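Melur Hidayat joined Harnamell as a packing clerk and stayed in that job for six years. Since October she has worked upstairs, in an office with a long white desk, teaching machines to handle small objects. She was asked to move and says she took a while to answer.

"I thought it would be computers all day," she says. "It's mostly hands. You hold the grippers and do the task, then you do it again."

Up to 61 runs go into a shift, and her forearms ached for the first fortnight. Her colleague Jhair Rengifo, who plans the sessions, has since shortened the blocks to 16 minutes. He says the older packers are better at it than the engineers – they waste less movement.

What changes downstairs is less settled. Three people have moved from packing to recording so far, on the same pay. Rengifo won't promise more places. "I can tell them what is decided," he says. "Most of it isn't." 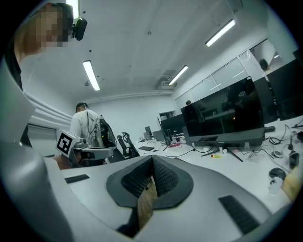
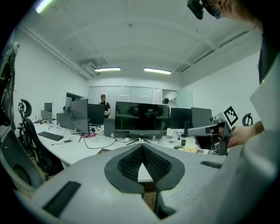 At work with the hand-held grippers
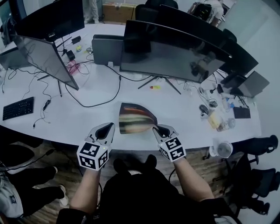
Hidayat still has lunch with the packing team. Some of them ask whether she is training their replacement, and she doesn't like the question but thinks it is fair. "I tell them what I did that morning. They can make up their own minds." She has asked for one shift a week back on the line, and is waiting to hear.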